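To: Flastville Trailer and Tent list
Date: 12 August 2019
Subject: Re: Re: Olberg Lake seasonal sites, is the new rate worth it?

Quoting the earlier message:

> Has everybody seen the letter from Olberg Lake? They are
> switching the lower loop to seasonal sites only. You pay
> 300 up front to hold a place and that comes off the first
> bill. The letter says every site in the loop will have
> full hookups and "generous shade," and that the Bezerra
> Road entrance will be open to rigs of any length. I am
> leaning toward signing. It sounds like what we have all
> been asking for, and the early rate won't last.

I read the letter twice and I'd hold on to my money for now.

Full hookups in the lower loop would be nice. Last time I stayed there the sewer connection stopped at site 90, and everything past that used the dump station by the bathhouse. Maybe they've trenched the rest since. The letter doesn't say so. It says sites "will have" hookups and gives no date, and the deposit page gives no date either. If the pipe goes in next December, you've paid for a summer of driving to the dump station.

As for shade, I was on 118 and by lunch I was sitting on the far side of the trailer to get out of the sun. There are good trees along the creek. There are hardly any on the hill side, and the map in the letter draws the same little green circles on both.

The Bezerra Road entrance I simply don't believe. There is a hard left right after the gate, with a ditch on one side and the office fence on the other. I have seen a fifth wheel stuck there long enough for the line to back up onto the road. Has anybody on this list pulled something long through it this year? I'd like to hear from a person who did it and not from the brochure.

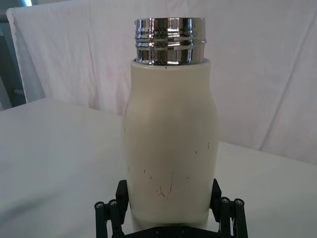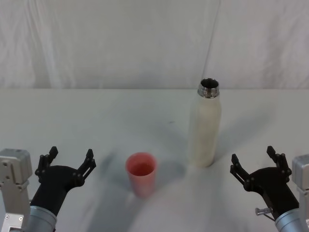

Bottle with the cap off (first picture), white table and backdrop (second).

Then there's the deposit. "Comes off the first bill" is fine if there is a first bill. What if you change your mind in the spring, or they move you to another site? I called and was told it was "usually" refundable. I asked for that in writing and was told someone would email me. No email so far.

Compare that with Jostach, up the road. The bathhouse is older and you only get water and electric, but you can pay by the month, and the cancellation rule is 2 lines long and taped to the office window. I'm not in love with the place – the sites slope and you'll want leveling blocks – but I know what I'm paying for.

Before anyone signs, I'd ask Olberg for the site number in writing, the date the sewer will be working at that site, and the refund rule. I'd also ask whether the seasonal rate includes electric or if that's metered. The letter says "power available," and that can mean either one.

If they answer all that I may change my mind. The lake is nice and the lower loop is quiet after the day crowd goes home. But an early rate that "won't last" was in last year's letter too, and I still have that one in the glove box.

Does anybody have the rules sheet they hand out at check-in? Mine got rained on.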